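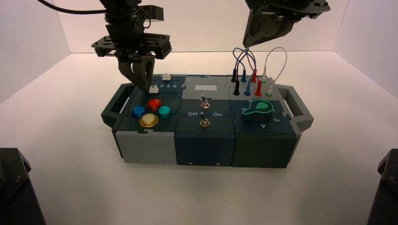 Minutes of the Software Working Meeting, Prestwood Task Board Project

Mon 5 February, upstairs meeting room

Present: control, perception, planning, tooling, test.
Apologies: Gonbridge (sent written comments, taken under item 5).

1. Minutes of the last meeting

Accepted with one correction. The minutes recorded that perception "now handles the board in any pose." The person from test asked for this to be changed to "has handled the board in the poses tried," and pointed out that all of those were within a hand's width of the middle of the table. Changed.

2. Actions carried over

Log format change: done.
Gripper speed limit moved out of the launch file and into the shared config: done, but two old launch files still override it. Tooling to delete them this week.
Write-up of the handoff between the two arms: not done. Third time carried. Planning said it would be easier to write once the behavior stopped changing. Test said the same thing had been said in the fall.

3. Perception

The new detector was presented. It finds the board outline first, then the three modules, then the parts on each module from a stored layout. Perception reported that it is a clear step up from the old one on the recorded set of 1,427 frames.

There was a long discussion of what that set is worth. Nearly all of it was recorded in the white enclosure with the same lights, and much of it with the arms parked. Test asked how many frames have a gripper over the slider track, where the fingers hide part of the printed numbers. Perception did not have a figure. It was agreed that this is the case that matters, as the arm has to be there to do the job.

Control asked why numbers are being read off the slider at all when the module geometry is known. Perception answered that the layout gives the track but not where the slider sits on it. Control accepted this but wants the estimate to come with an honest confidence. At present it reports high confidence whether or not it can see the part. Perception said this was a known weakness of the scoring and would look at it.

The dial on the right module is the other weak spot. The pointer angle is usually good, but now and then comes back turned half way around. A filter has been added that rejects sudden jumps. Test objected that a filter will hold on to a wrong first reading just as firmly as a right one. No answer to this yet. Left open.

Cables: the looped patch leads are still being treated as one solid block for collision checks. Perception would like to segment them one by one. The meeting was not convinced. The leads cross over each other, they move when touched, and no task planned before July needs them told apart. Not to be started.

4. Planning

Planning proposed replacing the scripted button order with a task planner that works out the order from the goal. A demo was shown from simulation with the four round buttons, the toggle switches and the dial.

Comments:
The demo ran well. The simulator has no cables in it.
For four buttons in a fixed pattern, the planner gives the same order as the script and takes longer to do so. Planning said the gain would show on harder tasks. Asked which ones, planning named the plug tasks, which are not supported yet.
When a press fails in simulation, the planner is told so directly. On the hardware there is no such signal, and success is being judged from the camera. Until that is sorted out, replanning after a failure rests on a guess.

Agreed to keep the planner on its own branch, with the script as the default. Planning asked for it to be recorded that they disagree with this and think the script is holding the project back. Recorded.

On two-arm work: the second arm is still kept clear by a fixed box around the first. This is crude but it is understood. Planning's proposal to let both arms work over the board together was put off until the handoff write-up exists (see item 2).

5. Control

Contact detection on downward moves now uses motor current with a threshold set per part. It works better on the large round buttons than on the small square ones, where the finger can land on the edge and slip off without the current changing much. Control believes tuning will fix it. Test believes it is an alignment problem and that tuning will hide it for a while.

Toggle switches: the push is still open loop. The arm goes to where the lever ought to be and sweeps. If the board has shifted in the meantime, nothing in the software notices. Control agreed that the board pose should be checked again before each sweep. The cost in cycle time was raised and set aside. No one has asked us to be fast.

Gonbridge's written comments were read out. They ask whether the force-limited mode from the Mevevbridge release could be used in place of our own. Control has tried it on the bench and found the limits were applied one cycle late. It may have been our setup. To be checked properly before anyone writes back to them, as the last reply went out too early and had to be withdrawn.

6. Tooling

The Marciniak replay tool has been brought in. It lines up camera, joint and gripper data on one timeline and lets two runs be played side by side. General agreement that it is useful. Reservations were as follows. It resamples everything to the camera rate without saying so, and short current spikes disappear. Anyone looking at contact problems should go to the raw logs. Tooling to put a warning in the viewer and see whether resampling can be switched off.

The nightly build was red for over 2 weeks on a test everyone had learned to ignore. Agreed that the test is to be fixed or removed. Tooling would prefer to fix it.

The dashboard success rate was questioned again. It counts a run as a success if the program reached its last step. Several at the meeting had been quoting this number outside the group. It is to be taken off the dashboard until there is a check on the final state of the board.

7. Demonstration

Prestwood has asked for a date for a live demonstration. Planning and perception are in favor of naming one now. Control and test are against. After some back and forth it was agreed to offer a visit where people may watch ordinary runs, with failures included, and to give no date for anything more.

8. Any other business

Request that people stop saving calibration files over one another. A dated folder will be set up.

Actions

Perception: pull out all frames with a gripper over the slider track and report results on those alone.
Perception: make confidence drop when a part is hidden.
Planning: handoff write-up, one page, before the next meeting.
Control: recheck board pose before each toggle sweep.
Control: repeat the Mevevbridge test with the setup written down.
Tooling: delete old launch files; resampling warning; remove success rate from dashboard; deal with the red test.
Test: draft a final-state check for buttons and switches only.

Next meeting: same room, date to be sent around once the frame results are in.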